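How do I get a fridge from Destport to Trollville?
Hooman Zarei

Moving in January and so excited! It's a four-hour drive and the fridge is the only big thing I own. Hire a trailer or pay movers?

Nima Karimi
Movers, for sure! Ours wanted $100 extra for the fridge and it was worth every cent (I'd done my back on the last one). Ask for a price in writing, and tape the doors shut!

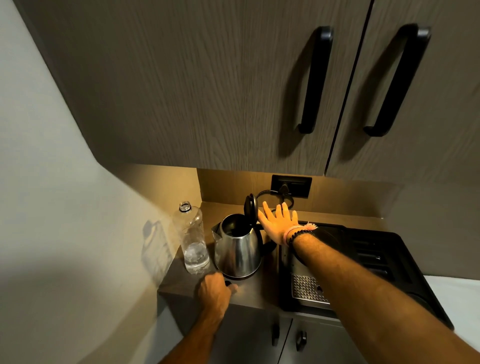 Photo: Xavier

Tametti
trailer is fine, did mine with a mate. keep it upright and strap it tight. good luck with the new place!!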